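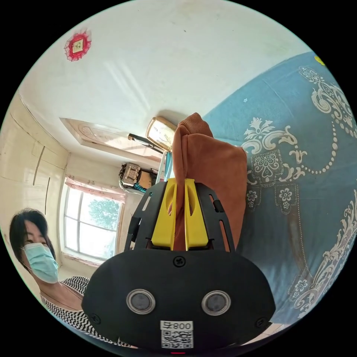 La casa de Drostilholm

Carol Wainwright llegó a Drostilholm en el último transbordador, con una maleta y la llave que le había mandado el notario. La llave no servía. Probó tres veces, dejó la maleta en el escalón y fue a preguntar a la tienda del muelle.

La mujer de la tienda miró la llave y dijo que era de la puerta de atrás.

– Su tía no usaba la de delante – añadió –. La cerró cuando murió el marido.

Carol compró pan, café y una caja de cerillas. Volvió por el camino alto, rodeó la casa y entró por la cocina. Olía a cerrado y a jabón. En la mesa había un sobre con su nombre y, dentro, una lista escrita a lápiz: el agua se abre debajo del fregadero, la estufa tira mal con viento del norte, no dar de comer al gato de los Menis.

No había nada más. Le dio la vuelta a la hoja por si acaso.

Había visto a su tía Edda cuatro veces en la vida. La última fue en un entierro en Bainbridge, y hablaron del tren. Edda le preguntó si el vagón iba lleno y Carol le contestó que no mucho. Después, durante once años, se mandaron una postal en Navidad. Cuando el notario la llamó para decirle que la casa era suya, creyó que se había equivocado de persona y le pidió que repitiera el apellido.

Pensaba quedarse el tiempo justo para vaciarla. Un hombre de Onden le ofrecía comprarla sin muebles, y ella ya había dicho que sí por teléfono. Faltaba firmar.

El primer día vació el dormitorio. Dobló las sábanas, separó los zapatos y metió los abrigos en bolsas. El segundo día abrió el armario del pasillo y encontró los cuadernos. Estaban en cajas de galletas, ordenados por años. Pensó que serían diarios y se sentó en el suelo a leer con cierta vergüenza, pero eran anotaciones del transbordador. Hora de llegada, estado del mar, quién bajaba. Edda lo apuntaba desde la ventana de la cocina, que daba al muelle.

«9.40. Marejada. Baja el médico. Baja la hija de Menis con un niño.»

«9.35. Calma. No baja nadie.»

«10.15. Niebla. Baja un hombre con una bicicleta. No lo conozco.»

Había páginas enteras así. El hombre de la bicicleta volvía a aparecer en junio, ya con nombre, y dos años más tarde dejaba de aparecer en el muelle porque, según comprendió Carol, se había casado con su tía y ya no bajaba de ningún barco.

Leyó hasta que le dolió la espalda. Cuando se levantó era de noche y la estufa se había apagado. La encendió otra vez, y tiró mal. Cenó pan con café junto al fregadero. El gato de los Menis se sentó al otro lado del cristal y la miró comer.

El tercer día no vació nada. Buscó el último cuaderno, que no estaba en las cajas, y lo encontró en el cajón de los cubiertos, con un lápiz atado por una cuerda. La última entrada era del 1 de marzo de 2023. La letra había empeorado, pero se entendía.

«9.50. Viento. Bajan dos. Ninguna es Carol.»

Pasó hacia atrás. El día anterior ponía lo mismo, con otro viento y otra hora. Y el anterior. En todo aquel invierno no faltaba su nombre ni un solo día. Carol intentó recordar si había prometido ir. Había escrito algo en una postal, seguramente, de esas cosas que se escriben: a ver si este año me acerco. No recordaba en cuál. Buscó las postales por la casa y no las encontró.

A mediodía llamó el hombre de Onden. Quería saber si podía mandar la furgoneta a final de semana.

– Todavía no he terminado – dijo Carol.

– ¿Le queda mucho?

Ella miró el pasillo, las bolsas, las cajas de galletas abiertas.

– El armario – dijo –. Me queda el armario.

El hombre dijo que la llamaría otra vez. Parecía molesto, aunque fue educado.

Por la tarde bajó a la tienda y preguntó si alguien podía arreglar la cerradura de delante. La mujer le dio el número de un primo suyo y no hizo preguntas. Carol compró leche, arroz y una lata de sardinas. Al llegar a la casa abrió la lata, puso la mitad en un plato y lo dejó en el escalón. El gato tardó en acercarse.

A la mañana siguiente se despertó temprano. Preparó café y se quedó de pie junto a la ventana, con la taza en la mano. El barco dobló la punta despacio y atracó. Bajó un chico con una mochila, luego una pareja mayor que discutía por una sombrilla. Carol miró el reloj de la pared, que iba atrasado, y después el suyo.

Abrió el cajón de los cubiertos.

«9.45», escribió. «Calma. Bajan tres. No los conozco.»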